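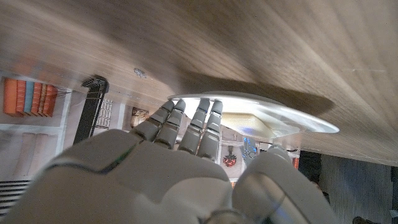 Hiltport Monthly, Home & Table Desk

The Plate, the Table and the Thing You Wipe Them With

I grew up in a house where the table got wiped before the dishes got washed, and I married into a house where the dishes came first. You would not believe how long two grown people can argue about this. My husband's family clears everything into the sink, runs the water, chats for half an hour, and only then remembers there's gravy on the wood. My mother would have had a fit. She wiped around your plate while you were still eating off it (and if you lifted your elbow to make a point, she wiped under that too).

So when I said at our April meeting that I wanted to write a whole feature about wiping the table, I got some looks. But I've been thinking about it for months! It's the one chore I do every single day of my life and I had never once looked anything up about it.

My first stop was Boglárka Katona, who refinishes furniture out of a former bakery in Drustville and has strong feelings about water. She made me wring out a sponge over her utility sink three times before she'd let me near a table she had on the bench. "Still too wet," she kept saying, and I'd squeeze again, and a surprising amount would come out again. Her rule is that if the streak you leave behind is still shiny when you've put the sponge down and turned back around, you used too much.

She also had me going with the grain. I have been a circles person since childhood, big happy circles, and apparently all those circles do is take the crumbs on a tour. Go in long strokes, lengthwise, toward yourself, with your other hand cupped under the edge of the table. Then do the edge itself. I had never in my life wiped the edge of a table, and when I came home and did mine the sponge turned a color I'm not going to describe in a magazine that people read over breakfast.

Plates are a different business, and I'll admit I enjoy them more. A plain white plate is the best thing in the world to wash. You can see everything on it, the rim catches the light when it's clean, and it doesn't ask you to be careful around a gold band. I do the face, then the rim, then I flip it and do the foot, that little ring underneath where the old sauce hides. If you stack your plates dirty, the foot of one sits in the leftovers of the next, so the bottoms need as much attention as the tops. My mother-in-law doesn't stack for exactly this reason, and on this point I have come around to her side.

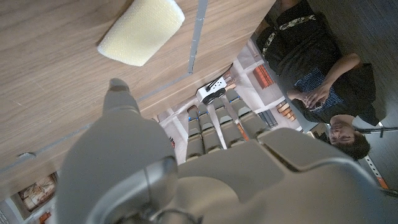
Can I use the same sponge for the dishes and the table?
It's better to keep two. A dish sponge holds grease and soap, and both will leave a film on wood. If you only have the one, rinse it in hot water until it stops foaming, wring it hard, and do the table before the plates.

Two sponges meant I had to tell them apart, and my household was not up to it. I tried keeping one on the left of the faucet and one on the right, which lasted until my son did the dishes. Then I snipped a corner off the table one, and that has held for seven weeks so far. I feel smug about it every time I reach for it.
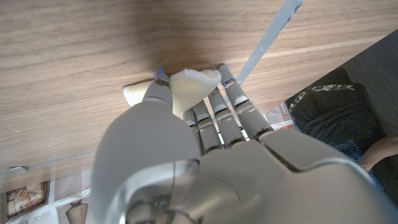

Home & Table Desk, Hiltport Monthly

A soft pad or a folded cloth will both do for wood, as long as there's nothing scratchy on the side that touches the table. Fold the cloth into a thick little bundle and press down flat with your fingers spread, and you get a lot more wiping out of it than you do from a limp rag dragged around by one corner. When the face gets grubby, refold it and keep going. Réka Jakab, who ran the dining room at the old Jitik guesthouse, learned it that way at her first job and taught it to every new hire after that. Her dining room sat 70, so I'm inclined to listen to her.

I asked her about scuffs, because my own table is covered in them and I had been feeling bad about it. She waved me off. Small scuffs and chips are what happens to a table people sit at, she said, and she'd only fix one that caught on a sleeve. Boglárka is stricter. She wants you to dab a little matching wax into any chip along the edge before water gets in there. I bought the wax. It's in the drawer with the birthday candles, and I really will get to it.

As for which comes first, the table or the dishes, we've settled it at our house by having him wash while I wipe. I'm always done before him, and then I dry.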